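Dronura Workspace Group
Minutes of the December meeting, Busden site
Start: 2:00 p.m.
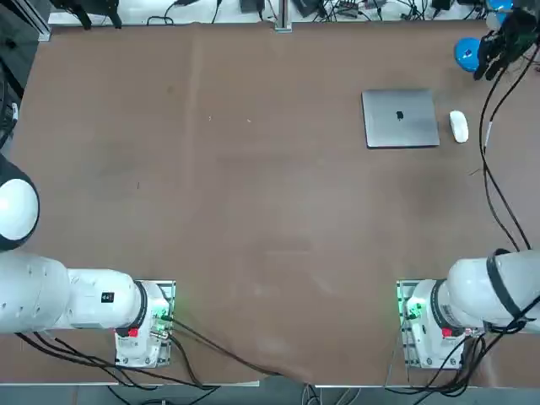

1. Minutes of the previous meeting
Approved with one correction. The cable allowance under item 4 should read 48 inches.

2. Work table surface
The brown surface stays in place for the coming period. The group agreed that it should be kept smooth and free of tape residue. Cleaning is to be done with a damp cloth only. The solvent wipes supplied by Gentile are withdrawn from the room.

3. Laptop and mouse
The laptop and mouse keep their place on the far half of the table, toward the right. The laptop is to be closed when not in use. A request for a second mouse was declined. A request for a mouse pad was deferred until the Dritari order is priced.

4. Cables
Cables are to be bundled and kept off the open part of the table top. Ties are to be replaced every 2 months. Spare ties go in the drawer unit by the door.

5. Budget
$800 remains for table supplies. The Dritari quote covers a replacement surface, cut to size, with delivery in 7 working days. No order will be placed before the quote is revised to include edge trim.

6. Actions
Dronura: obtain revised quote.
Busden site: remove solvent wipes, post cleaning instructions.

7. Other business
None.

Meeting closed at 2:48 p.m.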